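Print this item | E-mail to a friend

The Laundry Question, Again

Every January I get the same mail from you, and it all boils down to one thing: when do I get a machine that folds? So I went back through my notes (82 pages this time, most of them legible) and called a few people, and I'm sorry to report that the answer is still "not this year."

Vacuuming, sure. Mopping, more or less. Shop-floor work is way ahead of all of us at home – Takács has had arms packing boxes on two lines for ages, and those boxes show up the same way up every time, lucky them. But clothes! A shirt has no shape of its own. Drop it twice and you get two different shirts as far as a machine is concerned, and it has to find a collar or a hem in there before it can even start.

Margit Rácz at Murnix let me watch their folding bench for a whole morning. It got through 46 towels and I was honestly charmed. Then they gave it a long-sleeved shirt and it spent 2 minutes looking for a cuff, picked up the middle, and put it down again. I've seen my nephew do the same thing. She thinks towels and pillowcases will be good enough to sell fairly soon and shirts will take a lot longer, and she wouldn't give me a date no matter how I asked.

Jetico keeps hinting at a home model for 700 dollars. I'd love that! I'd also like to see it tackle one ordinary bed with one ordinary heap on it before I hand over my card. Picking a thing up by the right bit is the whole job, really, and the folding afterward is almost easy. A blue shirt left in a twist on the sheet is still a pretty tough customer for two fingers.
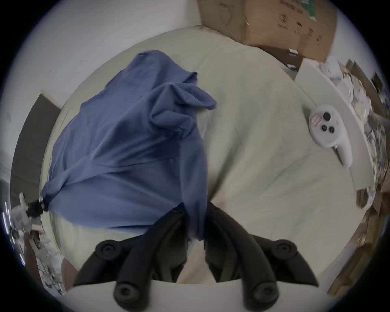
Sándor Barta wrote in to say that he'd settle for a machine that only matched socks, and that he'd pay more for it than for one that did shirts.

We use cookies to remember your newsletter settings. Accept | Manage

© Wevside Newsletter | Contact us | Back to top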